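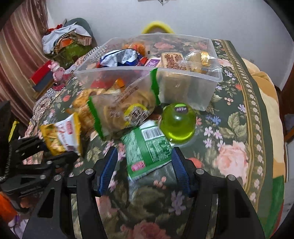 Callum Moncrieff wrote:

> I could only stay for the first hour on Friday and left before the packing part. Could somebody who was there write it up for the list? I'd mainly like to know whether visitors were allowed to try the hand-held grippers themselves, and how they got on with soft bags. We are thinking of asking Skunent to do the same at our place in January and I don't want to promise people a go if it was only a talk.
>
> Also, was anything said about cost?
>
> Callum

Hello Callum, hello all,

Yes, visitors could try them. Emiko Noguchi gave a short talk first, then we took turns in pairs, one gripper in each hand if you wanted, or one each. I had two goes. You move your own arm and the fingers open and close on the thing you are after, so there is very little to learn before you start. Getting good at it is another matter. Most of us squeezed too early.

The task was snacks and a clear plastic bin. Small pouches lying flat on the cloth were the hardest for me. If you come in from above, the fingertips slide over the film and push the pouch along. Emiko's advice was to go for the crimped end, or to tilt the gripper and get one finger under the edge. A boxed item is easy by comparison. Bottles are fine if you take them low down, but I didn't like lifting one by the cap and was told not to.

With two people working at the same table you do need to agree who goes first. Yuto Okabe and I knocked tips a couple of times - no harm done.

They are after 200 recorded goes for the Prurnedach work and had 13 from our group by the time I left at 4. Goes where something is dropped are kept and marked as such, so tell your people not to worry about that.

On cost, I asked and didn't get a figure. Chiharu Hoshino handles the bookings and said a visit needs one table, a tablecloth that doesn't slip and two sockets for charging. They bring the rest. She would like a month's notice.

One thing I would change is the room. We were tight for space round the table and those at the back saw mostly elbows. If you have anything bigger, use it.

I have the handout on paper and can scan it if anyone wants it.

Regards,
Emmanuel Kashindye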